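Notebook – Nellden test kitchen, automation bench
October 11, 2025

In on a Saturday because the Indier job queue is empty at weekends and I can have both slots to myself. Chantal Sutherland came in too, to write up the new shift sheet, and took the good chair.

Kettle task, simulated kitchen, overnight batch of 1,000 runs. 132 of them flagged by the checker. Most of the flags are the same complaint, wrist too steep on the approach to the handle. Penner's planner likes to come down on things from above, like a gull on chips. Lowered the approach height and put the batch back on. Will look again after lunch.

Chantal's sheet is the more interesting document. When the arm goes into the staff canteen, the early person no longer does the hot drinks round. On paper that frees them for prep. In practice the drinks round is when the early person finds out who is off sick, what has broken, and which delivery has gone to the wrong door. None of that is in the task list we were given, so none of it is in the sim.

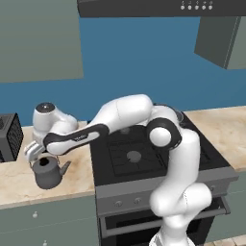 I suggested a whiteboard. She gave me a look. Her own idea is to keep a ten-minute handover at the start of the shift, paid, written into the rota so it can't be quietly eaten by something else. Management at Cisum will ask what it produces. I have offered to draw a graph.

The other thing is job titles. The draft has "kettle supervisor", which she has crossed out twice – once in pencil, once in pen. The canteen lot have asked who gets to press stop, and whether they get told off for pressing it. Fair question. Our answer at present is a paragraph on page 10 of a manual they haven't been sent.

To do:
Rerun flagged cases with the lower approach.
Move the stop paragraph to page 1, and shorten it.
Ask Penner for the planner notes again.
Chantal to send the sheet round on the canteen list before it goes to Cisum.
Buy milk. The bench fridge is still a manual process.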